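Section 4: Setting up the match clock

Revised August 27, 2022. Applies to the Grurness sideline clock as used by Wanden, Kornovby and Stasiv rugby clubs.

The box says the clock is ready to go straight after charging. We have not found that to be true, so please work through the steps before kickoff.

1. Charge the clock overnight. The battery light turns green well before the battery is full, so don't go by the light.

2. Stand the clock on level ground near halfway, facing the team benches. Open both legs until they lock.

3. Hold MODE until the display shows SET. Choose RUGBY 2, which gives two halves of 40 minutes. RUGBY 1 is supposed to do the same, but ours skips halftime.

4. Set halftime to 10 minutes. The clock claims to remember this. Check it every time.

5. Pair the remote and test it from the far touchline. The maker gives the range as 103 meters – we would like to know what field that was measured on.

6. Run the clock for a full minute against a watch, then press RESET.

Note: The "auto-pause" feature is meant to stop the clock on the referee's whistle. It also stops for whistles on the next field. Leave it off.

Caution: Do not change the mode during play. This clears the score as well as the time, and the recovery screen described in the maker's leaflet has yet to appear for any of us.

If the clock and the referee's watch disagree, the watch is right. A software fix is promised for September. Until it is installed and tested, keep a paper record of the score and all stoppages.
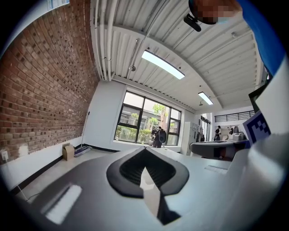
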